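By my third cup of tea I'd stopped trusting the Grallside hand altogether. Lovely fingers, terrible manners! Gerkau's controller calmed it down a fair bit (I'd set the grip limit at 8, then chickened out and went to 3), and I'd have happily kept fiddling with the colour settings till dinner. At $1,270 the Grallside is the cheaper of the two, but the Trurkura, at $1,398, is the one I'd take home.

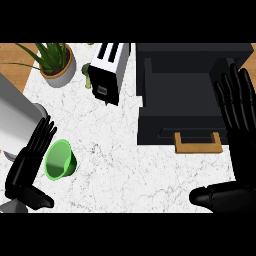 Two hands, one green bowl: the simulated kitchen counter.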